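18 October 2026
Posted by the bench at Rekano

Spent the morning on the Vieira brooch. The pin had gone slack and two of the garnets were loose, so I tightened the claws first and left the pin until after lunch. The old solder is lead and I had to scrape most of it off by hand. 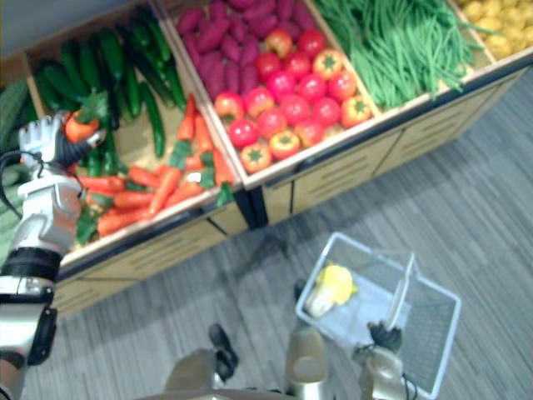
Silver sheet came from Ploltov, 247 grams, a little thicker than I ordered. Will use it for the cuffs. Bread and soup at one, then back to the brooch -- new pin fitted by three.

Entered the stock book up to date. 37 rings finished since September, 16 still to polish. Skulturent want theirs boxed before the fair and have changed the lining again, grey this time.

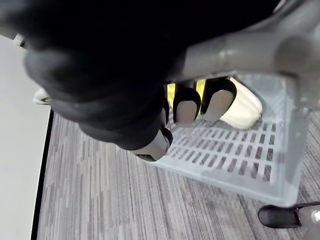
Left thumb sore from the files. Must buy more pumice and a finer saw blade. Bed early.

We use cookies to remember your settings. Accept / Manage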